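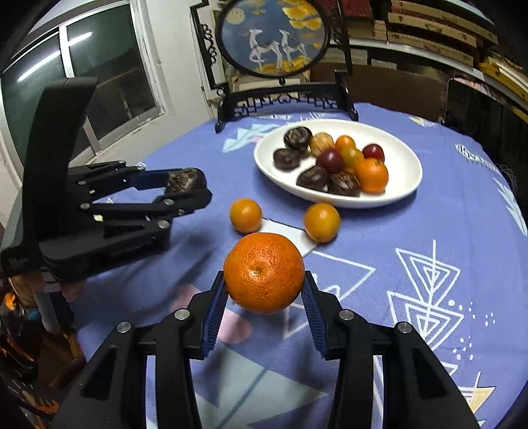 From the kitchen at Flanine House

It has been a long and rather grey month, and those of us who keep the kitchen going at Flanine House have been trying to cheer things up with the fruit plate. Regulars will remember that we used to put out a tin of biscuits on the round table (and very nice they were too), but when September came we thought we would have a go at fruit instead, and to our great delight it has been coming back to the hatch with hardly anything left on it!

The table has its blue patterned cloth on, the one that came to us from the Breltoreck Road sale, and I must say that oranges look wonderful against it. We have been buying most of our fruit from Lekora, the greengrocer next to the bus stop, where they are very patient with us and will let you pick through the box. Mandarins are the backbone of the plate. They peel without a knife, they keep well in a cool room, and a 900 gram net does us nicely for a morning. Do choose ones that feel heavy in the hand, as the light puffy ones are often dry inside.

Kumquats have caused the most conversation. Several people had never eaten one and set about trying to peel it, poor things, when you simply give it a rinse and eat the lot, skin and all. The skin is the sweet part and the middle is sharp, so roll it between your fingers first and chew the whole thing together. 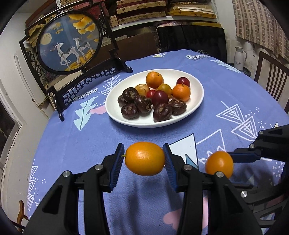 Plums go on as well when they are good, the dark red ones for preference, and they are best tucked in among the firmer fruit so that they don't roll off and bruise. Then there are the water chestnuts, which look like something you dug up by mistake and are lovely once you get into them. Scrub them well under the tap, cut off the top and bottom, pare away the brown skin and cook them in boiling water for a few minutes. They stay crisp, a bit like an apple, and what we don't eat at the table goes into the Appiah Room's soup the next day.

We have used the oval white plate so far, and it really is only just big enough. If anybody has a larger one at the back of a cupboard, we would be so pleased to have it. We lay the table at 11 and there is usually tea in the pot by then, so please come and sit down even if you only have ten minutes. Pears next month, if Lekora can get the small ones.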